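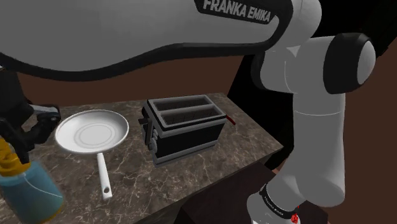
White arm, black stripe.

Ehsan Ansari
2023-01-27

OK so I finally quit my sourdough starter. Two years of feeding that thing every single night and I let it go yesterday. A thread, because I have feelings!

Her name was Undov (my cousin named her, don't ask me how it's spelled, I guessed). She lived in a jar on top of the fridge in the Stonthorpe apartment and then rode on my lap the whole way when I moved. 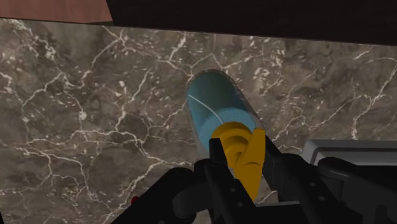 The bread was never the problem. The bread was great, or the crust was great and the middle was kind of gummy, and I ate it anyway with way too much butter. What got me was the cleanup. Dried starter is basically cement, and on a counter like this dark marble with the pale veins running all over it I'd never find the smears until my sleeve did. Mine is plain white laminate and I still missed half of them.

Also the flour!! I was going through 2 bags a week and most of that was discard. I made discard crackers, discard pancakes, discard brownies (do not make the brownies).

I tried to give her away first. Yoon said yes, then looked up the feeding schedule and said no. Fair.

So now I buy a loaf from Kodden, the little bakery by the bus stop. They use a starter too, and somebody else gets up at night for it. The seeded rye is the one to get, go early.

I kept the jar. It has buttons in it now.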